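Chapter 4

The Arm Did Exactly What It Was Told

In March, in a test kitchen at a company called Mirnholm, a robot arm put a can of tomatoes on a scale, read the weight, and then tried to put the same can on the same scale again. The can was already there. The arm did not mind. It lowered its empty fingers to the height where the top of a can ought to be, closed them on nothing, logged a successful placement, and went back to do it a third time. It kept this up for 22 minutes, until an engineer came back with her lunch and noticed that the day's count of weighed cans stood at 115. The kitchen owned one can.

The hardware came through without a scratch. Everything that broke in that run was in the software's idea of the kitchen, and that makes it a better place to start than a crash would be. Crashes are loud and people fix them. A machine that cheerfully reports work it hasn't done can go on for months, and the reports look very nice in a slide deck.

The engineer with the lunch was Pirjo Valtonen, and her write-up of the fault is the backbone of this chapter. It is dated 26 October 2021, a good seven months after the event, for the ordinary reason that it took that long to find out what had happened. The first explanation was that the scale was faulty. The scale was replaced. The second explanation was that the gripper's touch sensor was faulty. The sensor was replaced too, at rather more expense. The third explanation was written on a whiteboard and consisted of the word "timing" with two lines under it.

What had really gone wrong takes one paragraph to tell, though you will spend the rest of the chapter learning how to spot it. The program checked for success by reading the scale. If the display showed a weight within the expected range, the can was judged to be in place. On the first cycle this worked. On the second cycle the weight was still in range, seeing that the can had never left, and so the check passed before the arm had done anything at all. The step that should have cleared the scale between cycles had been taken out by a programmer at Clerham, the contractor, who found it slow. It was slow. It was also holding up the roof.

We will call this a stale success: a check that passes on evidence left over from an earlier action. You have met the household version if you have ever pressed the elevator button, seen that it was already lit, and felt you had achieved something.

Three questions run through the sections that follow, and you may want to write them in the margin now. What does the machine measure? What does it conclude from the measurement? What else could have produced the same reading? Most of the faults in this book live in the gap between the first question and the second. Section 4.1 looks at sensors that tell the truth about the wrong thing. Section 4.2 deals with checks made at the wrong moment, including the Mirnholm run in full. Section 4.3 takes up the Moletti bottling line, where a guard door was reported shut because the switch that reported it had been taped down (the tape was neat, and had been initialed). Section 4.4 covers what to do after you find the fault, a part of the job that involves more talking to people than most students hope.

A word about simulation. After the can incident, Valtonen's group moved its early testing into a simulated kitchen, where an arm can repeat its mistakes all night without using up anyone's lunch hour. This was sensible, and it helped. It also produced a fresh crop of stale successes, for a simulated scale believes whatever it was last told just as firmly as a real one. Her colleague Mäkelä kept a list of them, which grew to around four pages before he stopped adding to it and asked for a new check instead.

The new check reads the scale twice, once before the arm moves and once after, and asks whether anything has changed. You might think it would have been written that way to begin with. Keep that thought, and come back to it when you have done the exercises.

Before you read on, look at the two views of a simulated kitchen at the end of this opening. Suppose you are given a log that says "can placed on scale, success" and nothing else. Decide what you could conclude from either view about how the can got there, and write down your answer. You will be asked to defend it in Section 4.2.
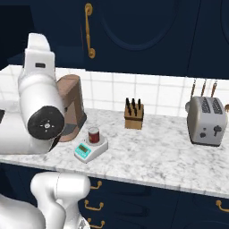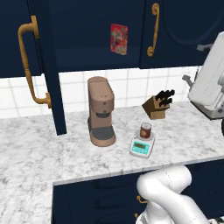
Figure 4.1. Two rendered views of a simulated test kitchen. In both, a can rests on the platform of the scale.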